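Black backdrop and black table for a demo corner, worth it?

Sadeghi
I'm setting up a small demo corner at work and have a budget of 500 for the surroundings. The plan is a dark tabletop against a black wall, with purple-blue light. Everything that goes on the table is white or silver. Has anyone lived with a setup like this for more than a month? I'm wondering about dust, seams and whether people get tired of it.

trellel_pete
We have had one since March. The black wall is panels, painted matte. Dust on the table is constant. We wipe it every morning and again after lunch. Seams show up more than I expected once colored light hits them from the side. You can fill and sand, but they come back when the heating goes on.

Stilomari
I'd skip black altogether. A mid gray does the same job and you don't spend your life with a cloth in your hand. White objects still stand out on gray.

Sadeghi
I tried gray on a sample board. With the purple-blue light it went muddy. Maybe my paint was wrong.

Brutotwood
Gray and blue light don't get along in my experience either. I'm with the black camp. What I would say is keep the thing people are supposed to look at white and put it flat in the middle of the table. A white task board on dark reads from across the room. Don't put a mat under it, and don't add a second color of light until you have looked at one color for a few days.

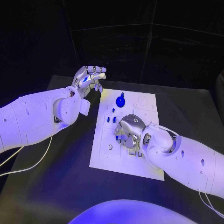 The other thing is the wall joints. I stopped fighting mine. If the vertical ones are spaced evenly they look like part of the design, and visitors don't bring them up. The one that matters is where the wall meets the table. Get that straight first and hang everything else from it.

Stilomari
Faint lines on a black wall are exactly what I notice when I walk into a place. It looks unfinished to me. One wide roll of fabric would cost less than panels and has no joints.

trellel_pete
Fabric sags and it holds lint. We had it for 2 weeks and took it down.

Stilomari
Then it wasn't stretched properly. You need a batten at the top and the bottom.

trellel_pete
It had both.

samira_b
Can I ask about the table surface? Our quote for a new top came in at 1,929, so I want to keep the old one and paint it. Does matte black hold up when things get moved on it all day?

Brutotwood
Paint alone will scuff. Put a hard clear matte coat over it and give it a full week before you use it. Test a corner first. Some of the clear coats dry with a shine, and then you see every lamp in the room in it.

samira_b
Thanks. Signed up as samira_b because Samira Boutros was too long for the box, in case anyone from the other board is looking for me.

Sadeghi
OK, I'm going with panels and a painted top. I have 6 light bars in a cupboard already, so most of the money can go to the wall. Parviz Golestani at our place wants to try Stilomari's fabric on the side return, so I'll let him do that part and we can compare.

Stilomari
Fine by me. Battens top and bottom, and iron it before it goes up.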